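Vokatier Owners Board > Wheels, Tires and Suspension > Road noise after new all-terrains, normal or not?

gravelgus
Put a set of Adance all-terrains on the wagon in June and I'm now 600 miles in. Grip is great. The noise is not. From 40 mph up there's a hum like somebody running a vacuum cleaner in the next apartment, and at 55 it turns into a wobbling sort of drone. Shop says "they all do that." Shop also sold me the tires.

Pressures are what the door sticker says. Alignment was done the same day. Anybody else running these on the long wheelbase car?

tworutsdeep
They all do that.

gravelgus
Thanks, very helpful, have you considered opening a shop?

marlene_k
A steady hum is tread. A drone that wobbles is usually something else. Does it change when you steer gently left and right at speed? If it gets louder leaning one way and fades leaning the other, I'd be looking at a wheel bearing before I blamed the rubber. Mine went at 89 thousand and I spent a whole winter cursing a perfectly good set of tires.

tworutsdeep
Every thread on this board gets to wheel bearing by the third post. Somebody could write in about a squeaky glovebox and it would be a wheel bearing.

marlene_k
And about half the time the glovebox would be fine afterward.

Kanyarat Ongart
I have the same tires, same car, no drone. Hum yes. I drive a washboard county road out to the soccer fields and back most afternoons, plus a stretch of highway, and what settled mine down was rotating early and balancing again. The first balance was terrible, one wheel had weights stuck on it like a charm bracelet.

Also check whether they mounted one with the rotation arrow backward. Mine are directional. Yours should be too if it's the newer pattern.

For what it's worth I'm in no position to lecture anybody on upkeep, given the state of my own house after practice.
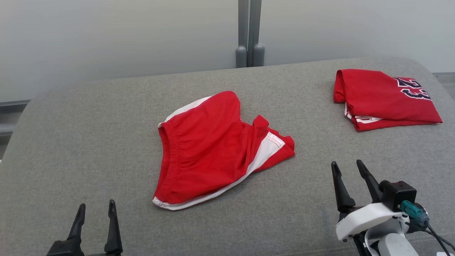
Red shorts, as found. The car gets looked after better than the laundry.

Anyway, look for the arrow on the sidewall. Takes two minutes with a flashlight.

gravelgus
Went out and looked. Three arrows forward. One arrow, right rear, pointing proudly back toward where I came from.

I paid 300 for mounting and alignment.

ondo_or_bust
This is why I stay with Ondo highway tires and just drive slower on the dirt. Quiet, cheap, last forever. All-terrains on a family wagon are a costume.

Kanyarat Ongart
Try that on our road in mud season and let me know which ditch to bring the strap to.

ondo_or_bust
I've been driving dirt for longer than all-terrains have been fashionable. Momentum and a light foot. Most people who buy them never leave the grocery store parking lot.

tworutsdeep
To be fair the grocery store parking lot here has worse holes than the forest road.

marlene_k
Gus, get the backward one flipped, but don't assume it's the whole story. A reversed directional tire will be louder and worse in standing water. I still want to know what happens when you steer left and right.

gravelgus
OK, did the test on the way to work. Louder when I swing left, nearly gone when I swing right. I am not happy about what this implies and I'm less happy about who predicted it.

marlene_k
Swinging left loads the right side. Jack up the right rear, spin it by hand, and rest your other hand on the spring. If it's rough you'll feel it in the coil.

tworutsdeep
Could still be the backward tire. That's on the right rear too. I'd flip it first and spend nothing.

marlene_k
Fine, flip it first. I'm patient.

gravelgus
Shop flipped it for free, with the expression of a man donating a kidney. Hum is down a bit. Drone is still there. They spun the wheel while it was off the ground and the guy said "huh" and wrote something on a pad.

Does anyone know if the Paredes hub assembly is any good, or do I need the dealer part?

ondo_or_bust
Paredes is fine on the rear. Wouldn't use it up front.

Kanyarat Ongart
I've had one on the front for two years, no complaints. Torque the axle nut with a real torque wrench and replace the nut, don't reuse the old one.

tworutsdeep
Fine. It was the wheel bearing. I'm going to go check my glovebox.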